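Lemau Open Day

The Lemau Open Day is a yearly public demonstration of household robots, held by the robotics firm Jositz at its Lemau test site. First run as a staff-only event one December, later opened to visitors. The best documented edition is the one of May 15, 2024, with almost 200 visitors.

Background

Jositz set up the Lemau site for work on everyday handling tasks: cloth, baskets, small kitchen goods. Visits before the open day were by request only, groups of 3 at most. Demand grew, mostly from schools in Ladefoged, and the firm moved to a single day with fixed time slots.

Program

Doors in the morning, short talk, then the stations. Visitors walked round in small groups and could ask questions but not touch the controls. The main station used Jimora, the firm's two-arm system, for towel handling. Staff ran 70 attempts over the day and read out the result of each one, good or bad. Folded cloth was the hard part acording to the staff talk; thin edges, soft corners, grip slips.

A second station dealt with bottle caps. Closed early, spare part missing. A screen by the entrance carried the views from the wrist cameras, which drew a crowd of it's own.

Reception

Local coverage mostly friendly. Some complaints about the line, and about the talk being hard to hear at the back. Teachers from Ladefoged asked for a longer question period. Jositz added one the following year and cut the talk to suit.

Categories: Robotics events | Open days | Household automation

Gallery

Towel station, wrist camera view with the white and green baskets

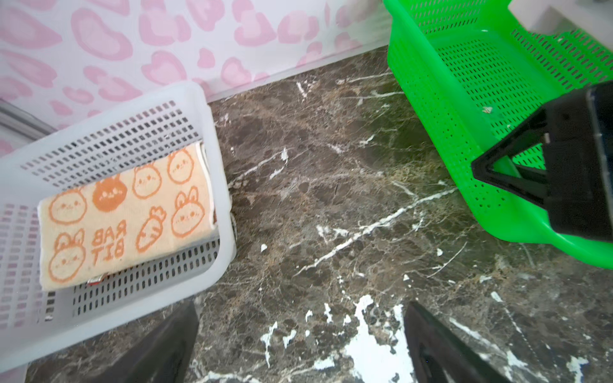 See also

Jimora
Jositz
Ladefoged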